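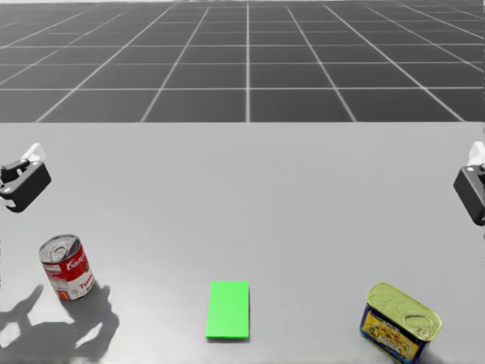 Plain grey tabletop, grid floor behind.

How I finally learnt to draw in one-point perspective

5 min read

Print this page | E-mail to a friend

I put off learning perspective for years. I could do a decent apple and a passable cat, but ask me for a room and I'd give you something that looked like a shoebox somebody had sat on. Then I did an evening class with Effie Baxter and she had me drawing floors within the hour, so I've written up her method the way I do it now.

You need a sheet of paper (A3 if you've got it), an HB pencil, a long ruler and a rubber. Masking tape helps too. I use the low-tack stuff as the ordinary kind took the top off my good paper.

Start with the horizon

Draw a light line right across the page, a bit above the middle. This is your eye level. Put it high and you're looking down on things, put it low and you're a mouse. Mark a dot on it. That dot is your vanishing point, and every line that runs straight away from you will head for it.

I used to put the dot bang in the centre every time and all my rooms felt like corridors. Try it off to one side once you've done a few.

Draw the floor

Along the bottom edge of your paper, make a row of evenly spaced ticks. I do mine every 5 cm on a big sheet, but go smaller if you like. Now rule a faint line from each tick up to the dot. You'll get a fan shape, and it already looks like something!

The crossways lines are where I always went wrong. I guessed the gaps, and my tiles came out stretched at the back. Effie's trick is the diagonal:

1. Draw your first crossways line wherever it makes the front row of tiles look square to you.
2. Rule a diagonal through one corner tile, from its near corner to its far corner, and keep going until you've crossed the whole fan.
3. Everywhere the diagonal crosses one of the fan lines, draw a level line.

The gaps shrink by themselves and you haven't had to do any sums. If you run out of fan before you reach the back, start another diagonal from the row you've got to.

Stop before you get to the horizon, by the way. The lines bunch up into a grubby smear if you don't, so I let mine fade out with lighter and lighter pressure.

Put something on it

A box is easiest. Draw the front as a plain rectangle, take its corners back to the dot, then close it off with a level line and an upright. For a table, draw a box first and rub out everything but the top and the legs.

Angus Galbraith from the same class does all his in pen, straight off. I can't. I keep the guide lines until the very end - sometimes I leave them in, I've grown fond of them.

If it looks wrong, lay your ruler along each receding line and check that it really does hit the dot. Mine is usually one lazy table leg.

Next time I'll have a go at two-point, which means drawing a building from the corner and needs a much longer ruler.

We use cookies to remember your settings. By carrying on reading you agree to this. OK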